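3.2 Equipment budget and replacement planning

The cost model covers one tabletop station at the Vadport site. The arm was leased from Fusta for the length of the study, so it enters the budget as a fixed monthly charge. Grippers, wrist cameras and cables were bought outright. We kept these in a separate line, as they wear out on a different schedule from the arm.

Finger sets were the hardest item to price. Vatska sells them singly, while Carrasco sells them only in packs and gives a lower unit price. We planned one replacement for every 500 grasps and set aside $129 per set. Figure 4 is a wrist camera view from the cup task, with the gripper fingers close to a white plastic cup.
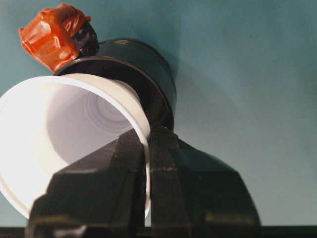
Should a small lab buy spare fingers with the first order? In most cases it should, as a second shipment adds freight cost and can leave the station idle while the parts are on the way.

Figure 4. Cup task, wrist camera view.

By the end of September the station had logged 514 grasps, enough to call for one finger change under the plan. We therefore kept the 500-grasp interval in the yearly estimate. A longer interval of 1,000 grasps is treated as a separate case in Section 3.3, along with the price of extending the arm lease.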